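Call for participants: help us compare robot hands at Pranham

We're looking for 10 people to spend part of May with us at the Pranham test kitchen, putting robot hands through ordinary household jobs and telling us which ones they'd want to work with again. No engineering background needed. If you cook, clean, mend things or look after other people, you know more about hands than most of our software does!

What we're comparing

Two five-fingered hands and one plain two-finger gripper, all on the same arm and driven by the same controller. One of the five-fingered hands, the Amano, wears a fabric glove that leaves the fingertips bare. The other, the Prunoson, goes without. We have 142 short tasks on the list so far (opening drawers, lifting cups, turning knobs, folding a tea towel) and we'd love you to add your own.

We're also trying out small cameras at the wrist. The view from there is odd at first, with the fingers close up and the room behind them, and most people need a morning to get used to steering by it.

What you'll be doing

You'll guide each hand through a set of tasks using a tracked glove and a screen, then score it for comfort, control and how tired you feel afterwards. Rónán Hayes runs the sessions and will sit with you for the first 50 tries. After that you can go at your own pace, with tea.

The dark glove bunches up in folds at the base of the thumb, and we want to know whether that bothers you when you're trying to pick something up. Please be blunt.

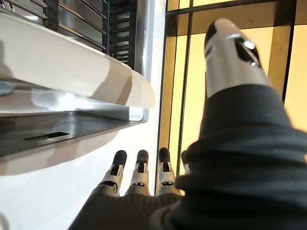
Who can apply

Anyone over 18 who can get to Pranham for 9.30 am. Left-handers are very welcome, as we've had far too few. Tell us if you wear glasses or have any trouble with grip, so we can set up the screen and the tracked glove to suit you.

Pay and how to apply

You'll be paid for every session, including training, and lunch is on us. Send a few lines about yourself and the household job you like least to Catríona Horgan at the Pranham front desk. Places are offered as applications come in, and she'll reply either way.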